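Flimstead Library Friends
Minutes of the regular meeting, 24 Sep 2025

Present: Fongchan Tanasarn (chair), nine members. Apologies were received from two members. The meeting opened with 10 people in the room, and one more joined during item 3.

1. Minutes of the last meeting
Approved with one correction. The Urnlow branch closes at 5:30 on winter evenings, not 5:00.

2. Book sale
The sale took in $356 over the two days. Cookbooks and local history sold out on the first morning. Large print did poorly again, and 4 boxes of it went to the Furkthorpe senior center. Members asked that the next sale open an hour later, as setup ran over. Agreed.

3. Reading room seating
The quote from Van Rooij for new chairs is still good through the end of the month. It covers 40 stacking chairs in black, delivery included. Fongchan Tanasarn asked whether armrests were needed on all of them. Several older readers find it hard to get up without them, and the members present wanted to keep them throughout.

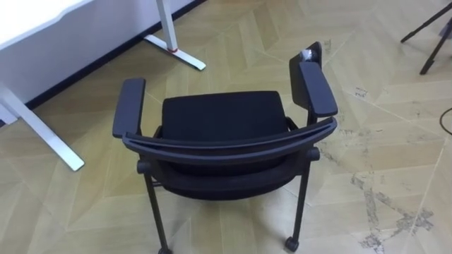
The library will pay two thirds of the cost and the Friends the rest, out of the furniture fund. The old chairs will be offered to the Urnlow branch first and then to the school. Motion to accept the quote passed, one abstention.

4. Talks program
The October talk on old mill maps is confirmed. The November speaker has asked for a microphone – the library's own has a bad cable and a new one will be bought. Still no speaker for January. Suggestions to the chair by email, please.

5. Children's hour
Attendance has been steady since school started. Parents have asked for a second session for under-threes. The librarian can cover the desk but would need two helpers on the rota each week. To be discussed again once we know who is available.
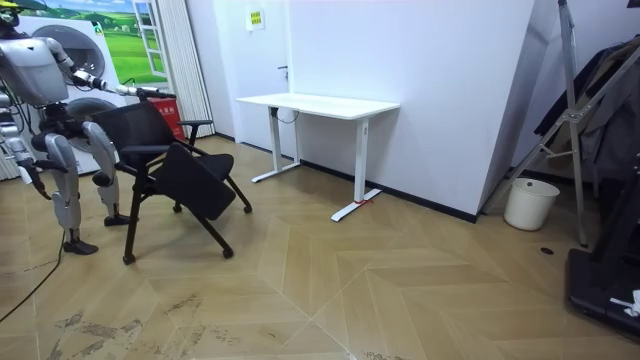

Office chair, small room

6. Parking
The town has replied to our letter. The two spaces by the side door will be marked for short stays, but no date was given for the painting. Fongchan Tanasarn will write again.

7. Other business
The coffee urn leaks at the tap. It will be repaired if the part is under $20 – otherwise we look for another one. The spare key to the storage closet has not been returned. Members are asked to check their bags and coat pockets.

Meeting closed at 8:50. Next meeting in the reading room, same time.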